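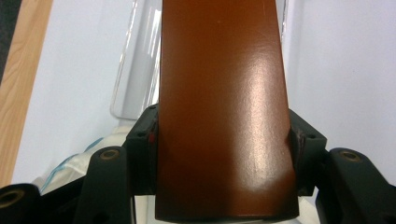
Why Can You See Through Some Things?

Darmont Children's Library — Science Shelf
November 11, 2020

Light travels in straight lines until it meets something. Then one of a few things can happen. It can bounce off, it can go through, or it can get soaked up. Most of the time all of these happen at once, in different amounts. The amounts decide how a thing looks to you.

Light that goes through

A material that lets nearly all the light pass straight through is called transparent. Window glass is transparent. So are clean water and the air in your room. You can see a tree on the other side of a window because light bounces off the tree, passes through the glass, and reaches your eye in the same pattern it had when it left the tree.

The big greenhouse in Darmont has 1,460 panes of glass in its roof and walls. Plants need light to make their food, so a greenhouse needs to let in as much of it as it can. When the panes get dirty, the plants inside get less light. The panes are washed every May.

Light that gets scrambled

Wax paper is different. Hold a sheet up to a lamp and you will see a glow, but you won't see the shape of the bulb. Light gets through, but it is sent off in many directions on the way. A material like this is called translucent. Frosted bathroom windows are translucent. So are thin curtains, some kinds of leaves, and your own ears if a bright light is behind them.

Light that is stopped

Wood, brick, metal, and cardboard are opaque. That means no light gets through, or so little that you can't notice it. If you stand an opaque thing in the sun, it makes a dark shadow. A transparent thing makes a very faint shadow, and sometimes you have to look hard to find it.

Thickness matters too. One sheet of printer paper lets some light through. A stack of 332 sheets does not. Each sheet stops a bit of the light, and soon there is none left. Deep water works the same way. A glass of seawater looks clear, but far down in the ocean it is black all day long.

Where color comes from

White light is a mix of colors. You can see them spread out in a rainbow. When white light hits a red brick, the brick soaks up most of the green and blue light and sends back mostly red. That red light goes to your eye. Brown is a kind of dark orange, so a brown thing sends back some red, a smaller amount of green, and not much else.

A black thing soaks up nearly all the light. It turns that light into heat. This is why a black car seat feels hotter than a white one in summer.

Why shiny things have bright patches

On a smooth surface, light bounces off the way a ball bounces off a flat floor — it comes in at one angle and leaves at the same angle on the other side. If you are standing in the right spot, that light goes straight into your eye and you see a bright patch. Move your head and the patch moves too.

On a rough surface, the light bounces every which way. There is no bright patch, or only a wide, soft one. Chalk looks dull from every side for this reason.

Clear things can be shiny as well. A little of the light bounces off a clear surface and the rest goes in. Edges and corners bend the light and bounce it toward you, so the rim of a clear plastic box can look much brighter than its flat sides.

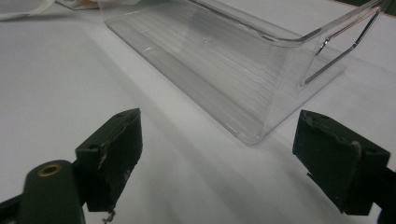 Try it yourself

You will need a flashlight, a white wall, and a dark room. Ask a grown-up before you turn the lights off.

1. Find a few things to test. You could use a drinking cup, a sheet of paper, a sock, a sandwich bag, and a book.

2. Before you test each one, guess whether it is transparent, translucent, or opaque. Write down your guess.

3. Hold the thing between the flashlight and the wall. Look at the wall, and don't look into the flashlight.

4. Write down what you see. Is the shadow dark, gray, or very faint?

5. Fold the paper in half and test it again. Keep folding until no light comes through.

Words to know

Transparent: lets light straight through.
Translucent: lets light through but scatters it.
Opaque: stops light.
Reflect: to bounce light back.
Absorb: to soak up light.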